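Tustow support desk
Ticket 142: Right arm stops on plug insertion, cell 5
Status: open, awaiting parts
Raised by: Zewditu Moges, Plitbridge site

Fault as reported: the right arm picks up the mosquito repellent heater, carries it towards the power strip and goes into protective stop. The log says "unexpected contact force". The arm is nowhere near anything it could unexpectedly contact.

09:40. Restarted the controller. Same stop. Restarted it again, with feeling. Same stop.

10:15. Swapped the heater for a dummy block. Ran clean. Put the heater back, stopped at once. It dislikes the heater, and I have some sympathy.

11:05. Sellon suggested recalibrating the payload. Done. The arm now gets a hand's width further before giving up. Sellon has marked this as an improvement.

13:30. Found the force limit for the right arm set to 950 in the task file and 3000 in the controller. The note beside the second one reads "temporary, Smits" and is from July. Set both to 950. Stops less often, about one run in three.

14:20. Mains to the strip isolated at the wall before any more tests. Please leave it that way until this ticket closes, however promising the next run looks.

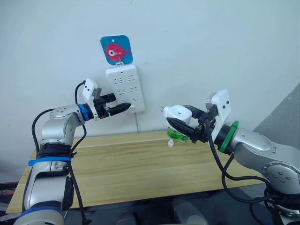 Right gripper with heater, prongs towards the strip, left gripper at the strip.

15:10. Wrist cable on the right arm tugs when the joint turns past halfway. Tying it back by hand gives a clean run. New cable clip requested from Smits, who would like to know what happened to the old one. So would I.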